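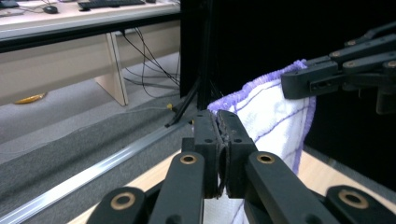 Reply from brasslathe
How are you doing the linkages? If both fingers hang off parallel arms, the slop in every joint adds up at the tip. I built a pair last winter with plain drilled holes and had to throw the arms out.

Reply from Giannakopoulos_shop
Bushings in the arm ends, pressed in with a vise. The brass ones from Trutelari. I drilled undersize and reamed each one by hand. Tips still move a little side to side if you push on them, but they close flat.

Reply from offcut_bin
Two grippers for cloth is the hard way to start. Blocks first, then cloth.

Reply from Giannakopoulos_shop
I did blocks for most of October. They don't tell me much. A towel corner shows right away if the pads are bad.

Reply from zovitz44
What are the pads? The gray strip looks rough where the fingers meet.

Reply from Giannakopoulos_shop
Textured strip, cut with a knife, glued with contact cement. The edges are frayed, yes. I plan to recut them -- a fresh blade would have helped.

Reply from brasslathe
Skip the texture. Silicone sheet, smooth, 2 mm. Texture grabs terry and then won't let go of it.

Reply from offcut_bin
Disagree. Smooth silicone picks up lint and after 300 grabs it is like talc. I wiped mine down every evening and still went back to textured. Mine has done about 2000 without new glue.

Reply from brasslathe
On what fabric? I was on dish towels from the Andetti outlet and they shed hardly anything.

Reply from offcut_bin
Old bath towels. So maybe that's the difference.

Reply from zovitz44
Does anyone have the arm spacing written down? I have 192 screws left over from another build and would like to use them.

Reply from Giannakopoulos_shop
I'll post the drawing tonight after I fix the hole sizes on it. The lower arms are wrong in the version I have now, so please don't cut from the old one.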